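Practical Robotics, Part B
Handout 4: Comparing hand-held grippers
Tutor: Daryna Romaniuk
Lab support: Tarmo Toom
Issued 9/18/20

What this session covers

Last week we looked at how a gripper closes and where the force goes. This week you will try out grippers by hand, with no arm attached, and write down how they compare. By the end you should be able to say which gripper you would choose for a given object and give reasons that someone else could check.

You will work in pairs. One person handles the grippers and the other keeps the sheet. Swap at the halfway point. If you missed Handout 3, read the section on contact area before you come.

Why we test by hand first

Mounting a gripper on an arm takes time, and faults in the arm get mixed up with faults in the gripper. If a plum is dropped, it may be the pad, the closing speed, the approach angle or the controller. Holding the tool yourself takes the controller out of the question. You can also feel when a grip is poor, and that is worth noting even though you can't put a number on it.

There is a cost. Your wrist corrects for mistakes without you thinking about it. A person will tilt the tool a few degrees to save a bad grip, and an arm following a fixed path won't. Try to keep your wrist still once the jaws have touched the object. Lionel Courtois, who taught this part of the course before me, had students rest the forearm on a block, and you may do that if you find it helps.

Choosing the objects

Fruit is a good test set. It is cheap, it comes in awkward shapes, and it marks easily, so you find out quickly if you are squeezing too hard. Use more than one kind. The differences that matter are these:

Size. The jaws have to open wider than the object with room to spare on both sides. Small fruit has the opposite problem: the pads may meet the surface under it before they meet the fruit.

Skin. Orange peel has a texture that soft pads can hold. A smooth skin gives less to hold on to.

Wrapping. A wrapped orange and a bare one are two separate objects for our purposes. The film can slide over the peel, so the pads may hold the film while the fruit moves inside it. Loose ends of film can also stick to a pad after release.

Firmness. A ripe plum or apricot gives under the pads. Stop closing when the fruit stops moving between the jaws. Dried fruit such as dates is narrow and sits low, and is best left until you are used to the tool.

Setting out

Put a cloth on the table. It stops round fruit from rolling and protects it if it falls. A plain colour is best if you are recording, as a busy pattern makes the edges of the objects harder to pick out. Use a plate for the group and leave clear space beside it for single items.

Spacing on the plate matters a good deal. When fruits touch, one jaw has to go down between them, and pushing one fruit moves the next. Record this as a separate case. A gripper that does well with single objects and badly with close ones may simply have thick fingers.

Procedure

1. Check the pads. Wipe them with a dry cloth. If a pad is loose, tell Tarmo and take another gripper.

2. Open and close the jaws a few times with nothing between them. They should meet evenly. If one side leads, write it down.

3. Pick up each object from straight above, lift it to about the height of your hand, hold it for a slow count and put it down in a clear space.

4. Repeat from the side, with the jaws tilted.

5. Repeat the whole set with the second gripper. Use the same objects in the same order.

6. Where you have two tools free, try a hand-over: lift with one, take the object with the other, then release the first. Keep this until last.

Do not change the object set partway through. If a fruit is bruised, mark it on the sheet and finish the run with it.

What to write down

For each attempt, record the object, the approach, and one of four results: held, slipped, dropped or not picked up. "Slipped" means the object moved in the jaws but stayed there. Students often leave this out and record it as held, and the results then look better than they should.

Add a short note if something else happened, such as the neighbouring fruit being pushed away or the wrapping coming up first. One line is enough.

A worked comparison

The figures below come from trials that Danylo Hutsuliak and Danylo Holovko ran in August for the Kulum project. They made 622 attempts over several days with two pad types, which they called Bukberg and Palamarchuk after the rooms the pads were made in. Both pads were fitted to the same gripper body.

The two pads did almost equally well on bare fruit. The difference showed up with wrapped fruit, where the Bukberg pads slipped 54 times and the Palamarchuk pads 30 times. The number of attempts was the same for each, so the two counts can be compared directly. Drops were rare with both.

Before you decide that Palamarchuk is the better pad, look at the approach column. Most of the Bukberg slips were from the side. From above, the gap was small enough that we would want more trials before saying anything. The pads also wear, and the Bukberg set had been used in earlier work at Cunwood. The sheets don't say how much.

Questions for your write-up

Which of your two grippers had more slips, and on which objects?

Did the approach make more difference than the gripper?

What would you expect to change if the same gripper were mounted on an arm with a camera fixed above the jaws? Think about what the fingers hide from the camera as they close.

Your write-up should be no more than 2 pages, with the sheet attached. Put both names on it. I would like to see the untidy original sheet - not a clean copy made afterwards.
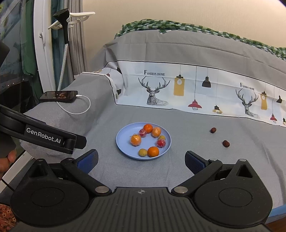

Hand the sheets in to Tarmo at the lab desk, and return the grippers with the jaws open so the pads don't take a set. Next week we move on to mounting and wrist cameras, so bring your results with you.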